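Hemport sauce to go on sale in Dratby and Alldale shops

A small family kitchen in Hemport that has been bottling its own tomato and chilli sauce for friends, neighbours and the occasional wedding is to start supplying shops in Dratby and Alldale from September, and if the queue at the last Saturday market is anything to go by, there will be plenty of people glad to hear it.

Buthelezi Sauces began with a single large pan and a recipe that came down through the family, and for its first few years the only way of getting hold of any was to know somebody, or to be lucky enough to be at the right school fair. The sauce has now been taken on by two shops, the greengrocer's on the corner by Dratby station and the farm shop on the Alldale road. 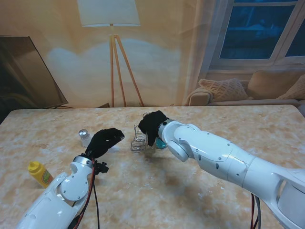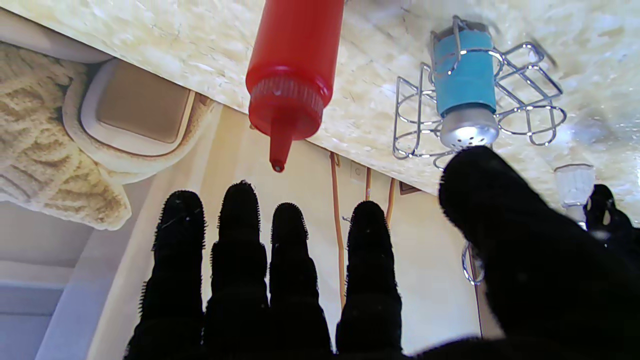 A marbled worktop in both pictures, with a red squeeze bottle in the second.

Regular customers will know that there are three sorts. The mild one is sweet and tomatoey and is generally the first to sell out, because children will eat it with almost anything. The middle one has a fair bit more ginger in it and a slow sort of warmth that creeps up on you halfway through a sausage roll. Then there is the hot one, which the family keeps at the back of the stall and hands over with a friendly word of warning. All three will be stocked in Dratby. The farm shop is starting with the mild and the middle, and says it will think about the hot one once it has seen how the others go.

The sauce is still cooked in Hemport, in the old bakery behind Mill Street, which the family has rented since the spring. Anyone who remembers the bakery in its bread days will be pleased to know that the big front window has been kept, along with the blue tiles by the door, although the ovens went long ago and the floor has had to be done again from scratch. Cooking happens early in the week, and on a still morning the smell of onions and vinegar reaches as far as the bus shelter. Opinion in the bus shelter is divided, but mostly in favour.

So far this year the kitchen has made up to 2000 bottles, nearly all of them sold over the market stall or handed across the counter at the bakery door. The first order for the two shops comes to 426 bottles, with 328 of those going to Dratby and the rest to Alldale. It doesn't sound a great many when you think of a supermarket shelf, but when every onion is peeled by hand it is a good few days' work, and the family has been asking relatives to lend a hand with the labels.

Most of the tomatoes come from growers on the Alldale side of the river, who had a slow start this year with the cold nights in May and then more fruit than they knew what to do with. A good part of that glut has gone into the sauce - the split ones and the odd-shaped ones included, which taste just as nice and would otherwise have been hard to sell. Chillies are trickier. Some are grown in a polytunnel just outside Hemport, and the remainder are bought in dried, as they always have been, for the smoky taste that the recipe calls for.

The family says it was nervous about going into shops at all. Part of the pleasure of the stall has always been the chat, and the chance to hear what people do with the stuff when they get it home. One customer stirs the middle one into baked beans every Sunday night. Another swears by a spoonful of the hot one in a cheese scone mix, and brought a bagful of scones to the market to prove it (they were gone in minutes, and very good they were too). A few of these ideas have been gathered on a little folded card, and there will be a pile of them by the till in both shops while they last.

Anyone who would sooner buy from the stall can carry on doing so. It will be in its usual spot at Hemport market, between the cheese van and the plant lady, from 9am until the sauce has gone. Empty glass bottles and jars with their lids can be dropped off there as well, rinsed out if possible, and the family will take 20p off the next purchase for each one.

There will be tastings to mark the start of things, with the first at the greengrocer's in Dratby on the opening morning and another at the farm shop the week after. Bread and crackers will be laid on, and the farm shop is adding some of its own sausages, which have been tried with all three sauces already by staff who felt it ought to be done properly. There is no need to book and no charge. Parking at the farm shop is in the lower field if the yard is full, and the Hemport bus stops at the end of the lane.

Prices in the shops will be the same as on the stall. Gift boxes holding one of each sort will follow nearer Christmas, and orders for those can be left at the bakery door in Hemport on any weekday afternoon.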